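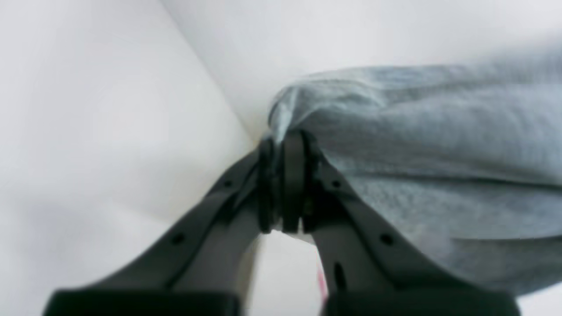
The Ferry to Prarnlow

1. The Ticket

The woman at the window told me that the last ferry to Prarnlow had left at noon. I said to her that the paper on the wall showed another one at six. She turned and looked at the paper for a long time, as if somebody had put it there during the night.

"That is the summer paper," she said.

"It is August."

"Yes," she said, and sold me a ticket.

It cost 17 coins. I had brought 1000 in notes, all my mother left in the blue tin, and I was ashamed to open the envelope in front of the other people. I turned to the wall and took out one note with two fingers. The woman gave me the change slowly. Then she asked who I was visiting.

"A house," I said. My English was still small in those days, and sometimes the short answer was the only one I could find.

2. The Crossing

There were four of us on the boat. Two were brothers, I think, because they did not speak and they shared one sandwich. The other was an old man with a box of young hens on his knees. The box said Ó Ceallaigh on the side in green paint. When the wind came, he put his coat over it and sat in his shirt.

I had the letter from my mother's aunt in my pocket. I knew it by heart, but I read it again. The house is the last one after the church. The key is with the baker. Do not let the baker keep you talking. The roof is good. The well is good if you are patient with it.
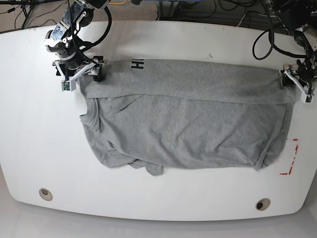 Under her name she had written one more line, in pencil, and it was so pale that I had to hold it up to the light from the door. It said: Your mother was happy here for one October.

My mother had never told me about any island. She told me about the school in Huva, and about the bus which broke down in the snow, and about my father's shoes. I tried to find a place for one October between these stories, and I could not see where it would go.

"Is somebody meeting you?" the old man asked.

"The baker, maybe."

"Then you will be late for your supper," he said, and one of the brothers laughed.
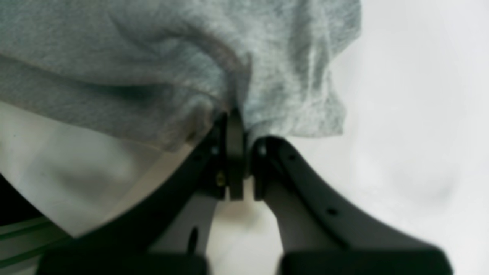
3. The Key

The bakery was closed, but there was light in the back. I knocked. The baker opened the door with flour up to his elbows and looked at my face for longer than is polite.

"You have come for the key," he said.

"Yes, please."

He did not go to get it. He pulled a chair out from the table and cleaned the seat with his sleeve, and there was flour on it now where before there was none.

I remembered the letter. I also remembered the pencil line. Behind him, on the shelf, the kettle was already beginning to make its noise.

I sat down.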